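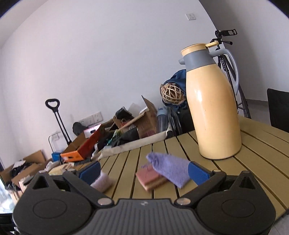
講義ノート 第2部:ハンドグリッパーによるデータ収集の機材計画

トップ | 講義一覧 | 配布資料 | 課題 | お問い合わせ

8月 文:アムヌアイ・ラタナポーン(Amnuay Ratanaporn)

1. 今回の範囲

前回はロボットアーム本体の選び方を勉強しました。今回は、アームを買う前の段階、つまり手で持つグリッパーを使って作業を記録するときの予算を考えます。学生の皆さんの計画書を読みますと、グリッパーの値段は正確に書いてありますが、机の上に置くもの、保管する場所、消耗品の欄がよく空白になっています。この三つを書けるようになることが本日の目標です。

冒頭の写真では、すのこ状の木の机の上に、薄紫色の巾着袋とスポンジ、大きな保温ポットがあります。グリッパーの指先には青いゴムのようなパッドが付いています。予算表を作るときは、このような作業の様子を一度見てから、必要なものを紙に書き出してください。

2. 費用の分け方

費用は次の四つに分けて書きます。

(1)本体費:グリッパー、記録用のカメラ、取り付け部品。
(2)消耗費:指先のパッド、ねじ、ケーブル、記録媒体。
(3)対象物費:つかむもの。袋、布、スポンジ、容器など。
(4)場所の費用:机、棚、照明、電源。

本体費は一回だけの支払いですが、(2)と(3)は期間が長くなると増えます。したがって、計画書では「月あたり」と「全体」の両方の列を作ります。片方だけの表は、後で合計を確かめるときに困ります。

3. 本体を何台にするか

講義の演習では、架台メーカーのBedeturaとグリッパーのFlumowの見積もりを使います。Flumowのグリッパーは一台1,615ユーロ、送料は別です。演習の班は2台で計算してください。一台は作業用、もう一台は予備です。

予備が必要かどうかは、よく質問があります。私の考えでは、修理に出している間に人の予定が空いてしまう費用と、予備の値段を比べて決めるのがよいです。作業者が一人だけで、急がない計画であれば、予備を買わないで部品だけ持つ方法もあります。その場合は、関節のねじと指先のパッドを多めに注文します。

4. 指先パッドの考え方

パッドは消耗品として扱います。見積もりを取るときに、必ず次のことを販売店に確認してください。

・パッドだけを単品で買えるか
・最小の注文数はいくつか
・納期は何日か
・接着式か、ねじ止めか
・左右で形が同じか

最後の項目は小さいことのようですが、左右の形が違う製品では、在庫を二種類持たなければなりません。昨年度の班はこれを見落として、片側だけたくさん余りました。

5. 対象物の予算

対象物は安いものが多いので、計画書で軽く見られます。しかし、種類が多くなると合計は小さくありません。演習用の対象物リストには38品目あります。一品目ごとの値段を調べて、同じものを二つずつ買う場合の金額も書いてください。

選ぶときは、硬さの違うものを混ぜます。布や巾着のように形が変わるもの、スポンジのように押すとつぶれるもの、ポットのように硬くて大きいものです。大きい容器は、グリッパーの開き幅でつかめるかどうかを、買う前に寸法表で見ます。本体がつかめなくても、取っ手であればつかめることがありますので、取っ手の太さも書いておきます。

家にあるものを持ってきてもよいですが、その場合も予算表に「持参」と書き、金額の欄は0にします。空欄にはしないでください。

6. 場所と保管

Radwan棟の実習室を使う班は、机と電源の費用は必要ありません。ただし棚は共用ですから、ふた付きの箱を自分たちの予算で用意します。Monik棟を使う班は、延長コードと照明も表に入れます。

机の広さについては、作業に使う面積と、待っているものを置く面積を別々に計算します。対象物が作業面の後ろに集まると、次のものを取り出す時間が長くなります。この時間は人件費になりますので、棚を一つ買うほうが安いことも多いです。タイ語の補助資料に計算例がありますから、必要な人はティティマ・コンケーオ(Thitima Kongkaew)先生に連絡してください。

机の表面も確認します。板の間にすき間がある机では、細いひもや小さい部品が落ちるかもしれません。薄い板かマットを敷く費用を、場所の費用に加えておきます。

7. 買う順番

予算が一度に出ない場合は、二回に分けます。

一回目:グリッパー1台、記録媒体、対象物の半分、保管箱。
二回目:予備のグリッパー、残りの対象物、追加のパッド。

一回目と二回目の間に、短い試験の期間を置きます。試験で使わなかった対象物は、二回目の注文から似たものを外します。一回目の見積書は捨てないで、二回目の価格と並べて保存してください。値上がりがあったときに、説明の資料になります。

8. 課題

演習の班ごとに、四つの費用の表を作って提出します。表の下に、予備を買うか買わないか、その理由を五行以内で書いてください。通貨はユーロに統一し、送料と税は別の行にします。見積書の写しは表の後ろに付けます。

次回は、保守契約の読み方と、アーム本体の設置費を扱います。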